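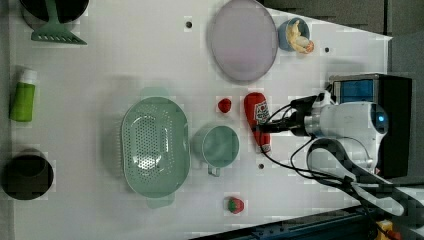

Play kitchen pieces on the white tabletop, among them the mint-green colander and measuring cup.

Play Kitchen Sets Join the Andholm Lending Collection

The Andholm Toy and Learning Library is pleased to announce that play kitchen sets are now available for loan to member families, home child care providers and registered preschool groups. The sets were added to the catalog on November 19, 2024, and may be reserved at the front desk or by telephone during regular opening hours.

Pretend cooking has been the most frequent request on the comment cards received since May. Until now the Library has held only a small number of loose food pieces, which were kept in the reading room and could not be borrowed. The new sets allow members to take home a working selection of cookware, serving pieces and play food in one bag, with a printed contents card attached to the handle.

What the sets contain

The sets are not identical. Each was assembled from several sources, and colors and sizes differ from one bag to the next. As a general guide, members may expect a pot or pan, one or more utensils, a plate, a cup, and a selection of play food. Larger sets also include pretend bottles and a colander.

The pieces laid out on the tabletop give a fair idea of the range. A black round pot and a black round pan are the principal cooking vessels, and a slotted spatula in mint green goes with them. The large oval colander is of the same mint green, as is the measuring cup with its short handle. A translucent lavender plate and a small blue cup are provided for serving. The pretend groceries include a red ketchup bottle, a green bottle with a white cap and a strawberry with a green leafy top.

Members who wish to borrow a particular color or item should mention this when placing a reservation. Staff will try to meet such requests but cannot promise a specific bag.

Loan terms

Play kitchen sets are lent for 15 days and may be renewed once if no other member is waiting. Families may borrow one set at a time. Preschool groups and home child care providers may borrow two, provided that both are returned together. There is no charge for the loan itself. A refundable deposit of 5 dollars is taken for each set and is returned when the contents have been checked at the desk.

Please allow a few minutes for this check. The contents card is marked by a member of staff on the way out and again on the way in, and the borrower is asked to sign it on both occasions. If a piece is missing, the card is held for the remainder of the month so that the item can be brought in at a later visit. Small pieces are often found in coat pockets or at the bottom of a toy box, and the Library does not keep any part of the deposit until that period has passed.

Cleaning and care

All pieces should be washed by hand in warm water with mild dish soap and dried with a clean towel before they are returned. The colander should be rinsed from both sides so that soap does not remain in the holes. Pretend bottles should be wiped with a damp cloth only. They should not be held under water, and their labels should not be scrubbed.

The sets must not be placed in a dishwasher, an oven or a microwave. The pots and pans are playthings and are not to be used on a stove. Real food should not be prepared or served in any piece from the collection, including the plates and cups.

Members are asked to report cracks, sharp edges or loose parts, however slight, by writing them on the back of the contents card. Damaged pieces will be withdrawn. No fee is charged for ordinary wear.

Suggestions for use at home

A low table with a plain surface is well suited to the sets, as small pieces are easily seen against it and do not roll under furniture. Younger children often prefer to begin with a few items, such as a pan, a spatula and one or two foods, with others brought out as interest grows. Older children may enjoy sorting the pieces by color, writing a menu, or taking orders from other members of the family. The measuring cup can be used with dry play materials such as large wooden beads, which should be supplied by the household and removed before return.

"Our aim was to lend something that a child can use in a different way each afternoon," said Vaughan Bolger, Head of Collections. "The contents have been chosen with that in mind, and we will adjust them as members tell us what is used and what stays in the bag."

Play sessions

Members who would like to see the sets before borrowing are invited to attend an open play session in the Carno Room, on the ground floor beside the main desk. Sessions are supervised by Châu Khúc, Early Learning Coordinator, and no reservation is needed. Children must be accompanied by an adult at all times. Shoes should be left on the rack outside the door.

Reservations and questions

To reserve a set, please quote catalog number 843 together with your membership number. Reserved sets are held at the main desk until closing time on the agreed day of collection. Cancellations should be made by telephone so that the set may be offered to the next member on the list.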